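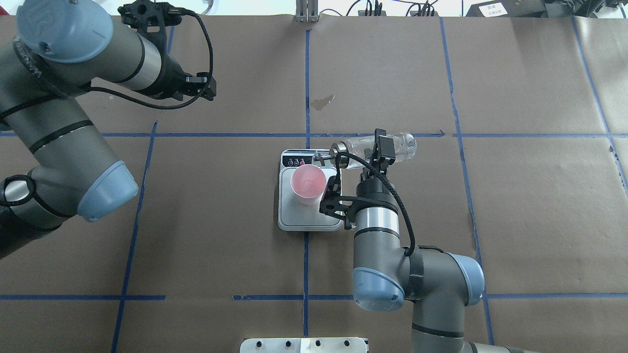
1. Introduction

Maeve Horgan
Food and Consumer Science, Filthorpe

Many recipes give liquids in millilitres and everything else in grams. A cook then has to use a jug for one part and a scale for the other. My project looked at whether a small digital kitchen scale is good enough to measure liquids in the amounts used in home baking, when the liquid is poured straight from a bottle into a cup. I only used tap water, as one millilitre weighs very close to one gram.

I chose the topic after a baking unit in which two groups made the same batter from the same sheet and got different results. We thought at the time that the jug was the problem, but we had no readings to show it.

2. Equipment

The scale is an ordinary kitchen one with a flat platform and three buttons. It reads in whole grams. The main cup is pink plastic and holds 155 g of water when full to the rim. I also used a clear cup to see whether the shape of the opening changed how much was spilled. The water was kept in a clear bottle with a narrow neck.

The table was covered in brown paper and marked out in cells with blue tape. Each item had its own cell to go back to between pours.

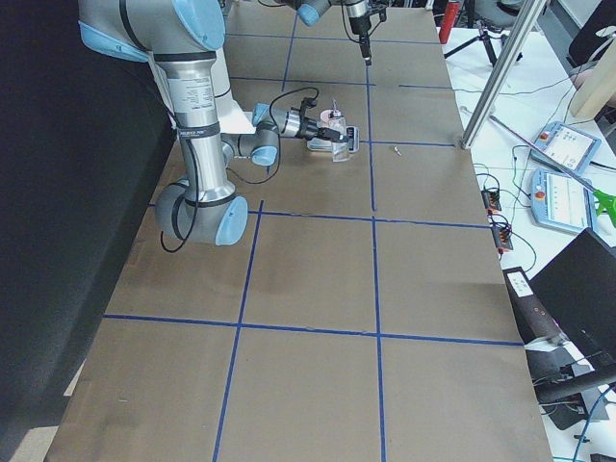

The brown covering had a second use. Drops show up as darker spots on it, so spills were easier to find than they would be on a bare tabletop. The drawback is that the marks take a long time to fade, and after a while it was hard to tell a new spot from an old one. I started circling old ones in pencil.

3. Method

The empty cup was put on the platform and the scale set to zero. Water was poured in until the target was reached, and the reading was written down once it had stopped changing. The cup was then emptied, dried with a cloth and put back. The targets were 25 g, 50 g and 100 g.

There were 127 pours in total. Six were left out of the results because the scale had switched itself off part way through. It does this to save the battery, and a slow pour does not always keep it awake.

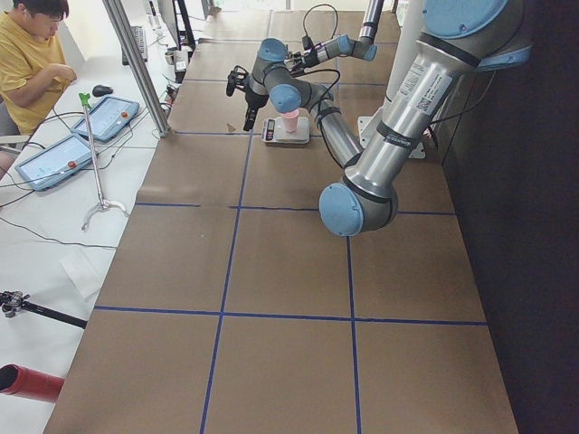 The position of the cup turned out to matter more than I expected. With the cup in the middle of the platform the readings were steady. Near a corner they could drift by a gram or two, and on two occasions the cup rocked slightly when it was put down. From the second session on I wrote down roughly where the cup was standing each time.

As a check, I filled a jug with 679 g of water on the Allinen balance in the prep room and then weighed the same water cup by cup on the kitchen scale. The cupfuls added up to 674 g. Some of the difference will be water left clinging to the jug and the cup. 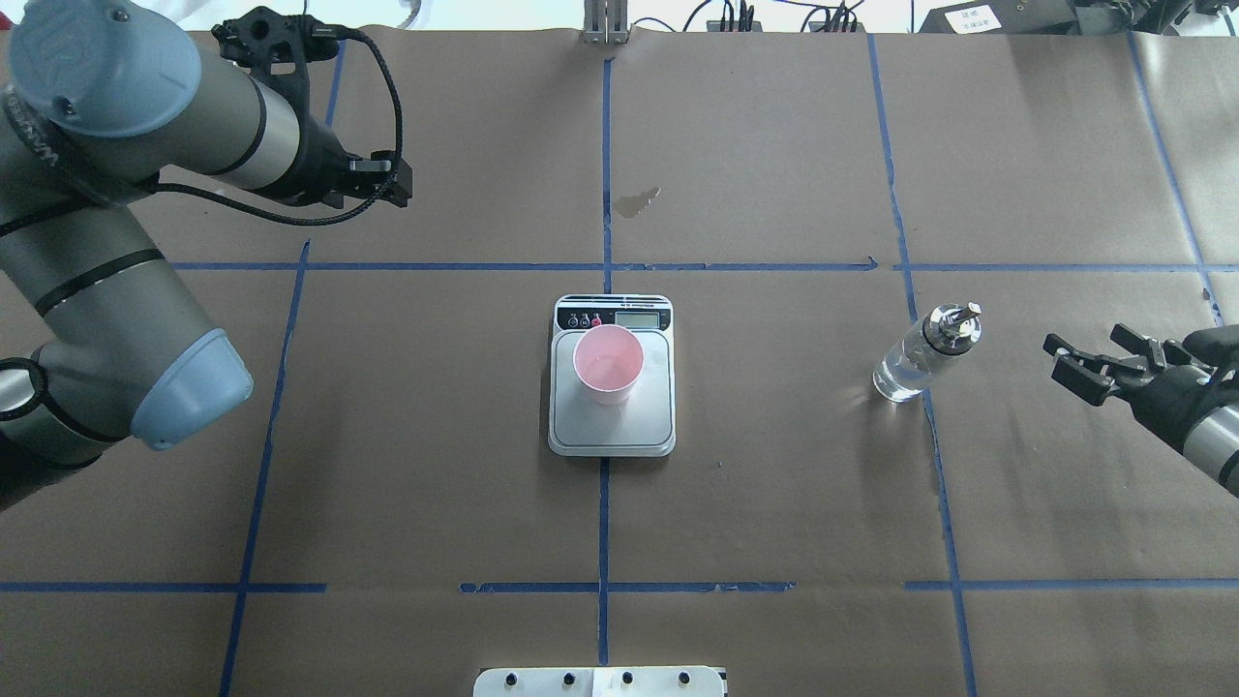 Figure 4. Pink cup on the kitchen scale, clear bottle to the right.

4. Results

The 50 g and 100 g pours were mostly within 2 g of the target. The 25 g pours were worse – an error of 2 g is a large share of such a small amount. Nearly all the errors were over the target, as it is easy to add more and awkward to take any out.

The two cups gave similar readings. There were slightly more spills with the clear one, but I did not do enough pours with it to say why.

5. Further work

I would repeat the test with milk and with oil, which would need a correction for density, and with a wider-necked bottle. I would also use a scale that reads to 0.1 g for the smallest target.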